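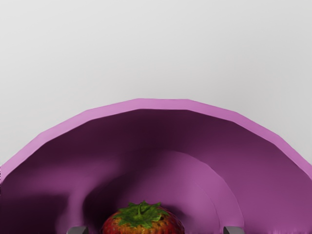

Most of the people who teach robots at Hinder do it sitting down, with a mug of tea well out of reach of the controls. The woman who looks after them has been with the company since May, and she had cleared a whole afternoon for us, which was kind of her given how many people put their heads round the door while we talked.

Her job, as she describes it, is to show a robot arm how to do a thing by doing it herself through a pair of hand controls. On the week we visited, the thing was fruit and a bowl, and all of it was happening in simulation, where a dropped strawberry costs you only a bit of pride.

"People expect me to be typing," she told us. "I do type, a bit, but mostly I'm moving my hands and watching the screen, the same as if I were learning to ice a cake. You steer the fingers to the fruit, you close them, you let go, and the computer keeps a note of every little movement."

Those notes are what the robot learns from. The current set, which the team calls Drevia, is meant to reach 3,000 showings, and they passed 1,000 before the summer was out. She did the first 33 herself, and she still winces (fondly enough, it has to be said) when she plays them back.

"I was ever so jerky. I'd rush down, stop dead, have a think, and then creep in from the side. And of course the robot learns the stopping and thinking as well! We had it hovering over the bowl for ages, like somebody who's walked into the kitchen and forgotten what they came for."

We asked whether the view from the gripper takes some getting used to. She laughed at that. Looking down between two grey fingertips, with a purple bowl filling half your screen and a single strawberry at the bottom of it, you lose your sense of how deep anything is, and she says new starters nearly always close the fingers too early.

"The bowl is harder than a flat table, because there's a wall all the way round to bump into. I tell people to use the shadows, and to look at where the fruit sits between the two tips before they do anything else. If it's nearer one side, shift over a touch. Take your time, but keep moving."

Before this she worked at Bredholm, where the arms were taught by hand. You took hold of the thing and pushed it through the task, and she misses that more than she thought she would. "You could feel it when you'd touched something. Now I've only got my eyes. On the other hand, my shoulders are much happier."

New starters get 3 days of practice before any of their showings are kept. After that she watches their recordings with them, one by one, and they decide together which to throw away.

September 2019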